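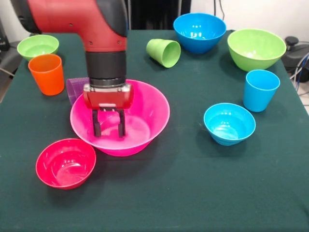
## Can a robot arm clear my table yet?

Not in the way most people mean. An arm with a two-fingered gripper can pick up a light plastic cup and put it somewhere else. Clearing a whole table after tea, with food scraps, cutlery and a toddler underfoot, is still a job for you.

## Why do you test with plastic bowls and cups?

They're cheap, they don't break, and every kitchen has something like them. The bright colours also make it easy to say which one we want moved. Our bench at Cotdale logged 2976 pick attempts in January, all with plastic tableware.
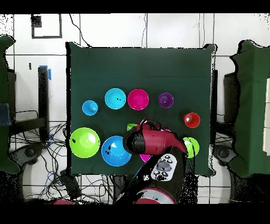 *The bench from higher up, with the bowls and cups spread over the green cloth.*

## Which is harder, a bowl or a cup?

It depends how it's sitting. An upright cup gives the fingers a rim to close on. A wide bowl has to be pinched on one edge, and it tends to swing as it comes up. Anything on its side needs a different approach altogether – the arm has to work out which end is open before it goes in. 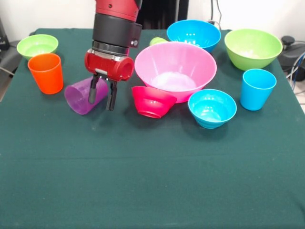 *Purple cup and magenta bowl, both on their sides.*

## Does colour matter?

A bit. Solid colours are usually fine. See-through plastic is harder for the cameras, as the cloth shows through it.

## Could it stack the dishes or load a dishwasher?

Stacking matching bowls, sometimes. Mixed sizes, rarely. We haven't tried a dishwasher and don't plan to this year.

## What about shop-floor work?

That's closer. Sorting known parts from a tray is more predictable than a kitchen table, and Fatex has been trialling it at its Colden site. Someone still has to deal with the jams.

## Should I wait and buy one for home?

We wouldn't hold off on a dishwasher for it. Other questions can go to Karim Tannous at the Cotdale front desk.

*Last updated February 2026*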